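How I Get Through a Reading in a Language I'm Still Learning

Posted 8/12/24

A few of my second-year students have asked me how to prepare a text for a reading class without spending the whole evening inside a dictionary. I teach Turkish reading to small groups in Flidham, and I learned it pretty late myself, so I remember exactly how slow it feels! This is the method I use, and it works for other languages too (I've used it for Hungarian, badly).

Step 1. Pick a short piece

Go for one page, two at the most. The text I'm using this month is a 375-word newspaper column about a bakery in Kurtuluş, and that's plenty for a first try. If you're working from the Vasov reader, the early chapters are a good size, but skip the one on the tax office until you've had some practice with long sentences.

Step 2. Read it all the way through with no dictionary

I mean it, put the dictionary in another room if you have to. Read at a normal speed and don't stop for words you don't know. When you get to the end, write two or three sentences in English saying what you think it was about. You'll get things wrong and that's fine, keep the page anyway because you'll want it in Step 5.

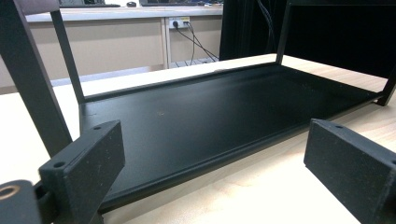 Black metal tray on the tabletop

Step 3. Mark the verbs

Now go back with a pencil and underline the main verb of every sentence. In Turkish it's usually sitting at the end, so start there and work backward. Once you have the verb, look for who's doing it and circle that. Leave everything else alone for now, even the long string of stuff in the middle that's giving you a headache.

My old teacher, Gyula Hegyi, used to make us read only the verbs out loud, one after another, like a very strange poem. We all thought it was silly for a week or so, and then one day I could follow the story from the verbs alone. I still do it when a paragraph won't open up for me.

Step 4. Look up nine words

Nine, and then close the dictionary. Choose the ones that come up more than once, or the ones holding up a whole sentence. Write each one on a card with the sentence it came from, and put the English on the back. Please don't copy out the entire dictionary entry (I have done this, I have a notebook from Brestidton with 443 entries in it and I couldn't tell you what half of them mean).
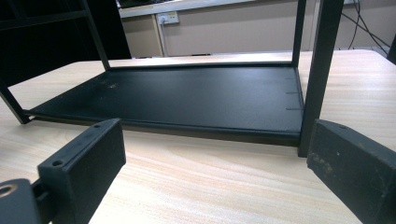
The stand, with its flat black base panel

Step 5. Read it again and fix your summary

Same speed as before. Then take out the sentences you wrote in Step 2 and correct them in a different color. If there's a line you still can't make sense of, copy it out in full and bring it to class with your best guess underneath. A wrong guess gives me something to work with, and it's a lot more fun to talk about than a blank space.
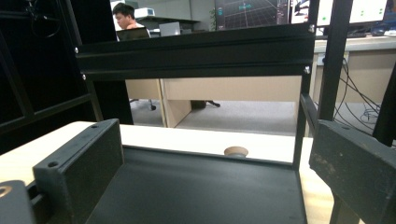

Step 6. Come back to it the next day

Go through your cards once, then read the text out loud from start to finish. It should take you a few minutes. If one of the cards still means nothing to you, reread its sentence before you flip it over.

I try to do two texts a week like this through August, and I keep the old ones in a folder so I can pull one out at random on the bus. When the short ones start to feel easy, move up to something closer to 1,000 words and split it over two evenings, doing Steps 2 and 3 on the first and the rest on the second. You can still stick to nine words per evening.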